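Brick and baseplate sorting: gallery

Brondurness workshop, table by the printer. Notes by Iddrisu Zakaria.

The large grey plate is used here as a sorting surface. Loose bricks go on the studs, and the boxes for them stand along one side. The four photographs cover the plate, the boxes and some of the bricks.
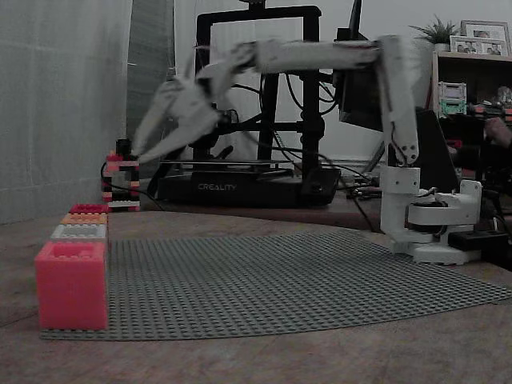 Tower in red, white and black layers on the table behind the plate. Along the left end of the plate: a large pinkish-red block, then smaller bricks in a row.

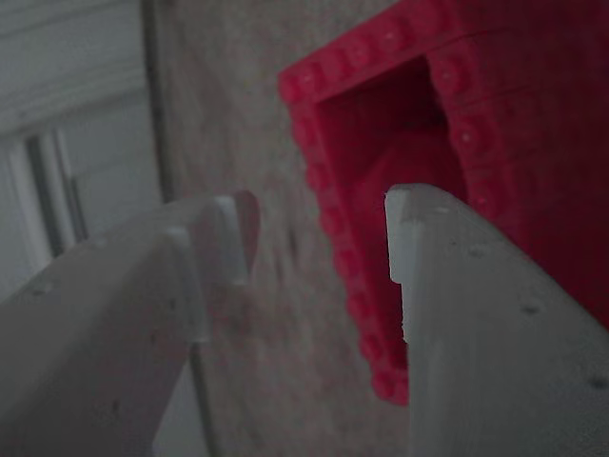 Red structure with a rectangular opening in the middle and studs along its edges. 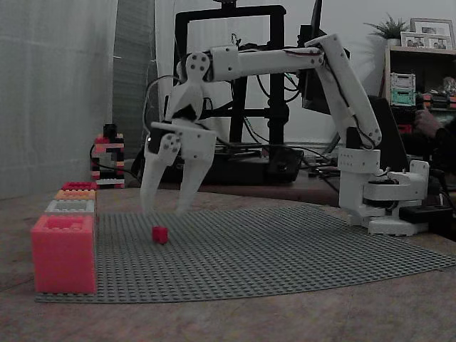 Small red brick on the plate, with a row of four open-topped boxes along the left side.

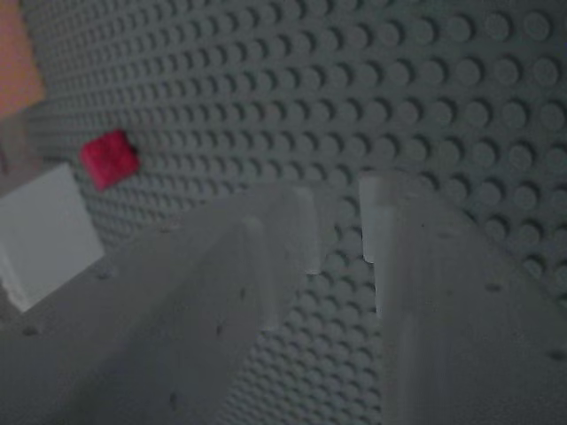

Small red brick close to, slightly tilted on the studs. White block beside it.

The sorting rule is by colour first and by size second. The reverse was tried in December and dropped. Sorting by size first means each brick has to be held against a reference piece, and a full tub of 800 took most of an afternoon. Colour can be judged from a standing position and the size split is then done one box at a time.

Current stock by tub:

Tub A, mixed reds: 219 pieces
Tub B, whites and light greys: 100 pieces
Tub C, oversized hollow blocks: 11 pieces
Tub D, everything else: not yet counted

Tub D came from the Brastdale clear-out and contains at least three makes of brick. They look alike but do not all grip alike. The test is to press the brick on to a known good one, turn the pair upside down and shake once. Anything that drops goes in the seconds bag. Seconds are fine for colour samples and for propping up the lamp, and should not be used in a wall.

Pale bricks need more care than the rest. White and light grey are easily confused late in the day, and old white that has yellowed is a third group which nobody has agreed a place for. For now, yellowed white is filed with white. Ama Issahaku would prefer a separate box and has a point, but there is no room for another box on that side without moving the row back.

Notes on the plate

A brick left resting on the studs is counted as unsorted. A brick pressed down is part of something being built and is left alone. This was written on a card for a while; the card was lost and the rule stayed.

Clean the plate with a dry paintbrush, 25 mm or wider, working from the far edge to the near one. Water gets between the studs and takes hours to dry out. Fluff collects in the same place as the grit, so a vacuum cleaner with a stocking over the nozzle does both jobs. Check the stocking before throwing the contents away. Single-stud pieces turn up in it regularly.

The plate is not fixed down. If it slides, put a square of rubber shelf liner under each corner. Tape leaves a residue on the table and has been banned since the Trosumar open day.

Notes on the boxes

Boxes stay open while sorting is going on and are emptied into the tubs at the end of a session. They should be filled to half their depth at most. Above that, small bricks bounce off the heap and on to the floor, where the black ones are very hard to see.

If a box has to be moved, slide it along the table and put it back in line. A box set down anywhere else will get the wrong colour in it within minutes.

Towers

Short towers are kept as colour references and for checking that a batch stacks straight. Build to six layers, put a ruler against each face and look for daylight. One poor brick low down shows as a lean at the top. Take the tower apart from the top down, with a thumbnail or the flat separator from the Tsikata kit, and never with a knife. The older bricks mark easily and a cut edge will not seat properly again.

Still to do: count tub D, replace the lid on tub B, find a home for the yellowed white. Corrections to the stock list should go to Ama, who keeps the paper copy in the drawer under the table.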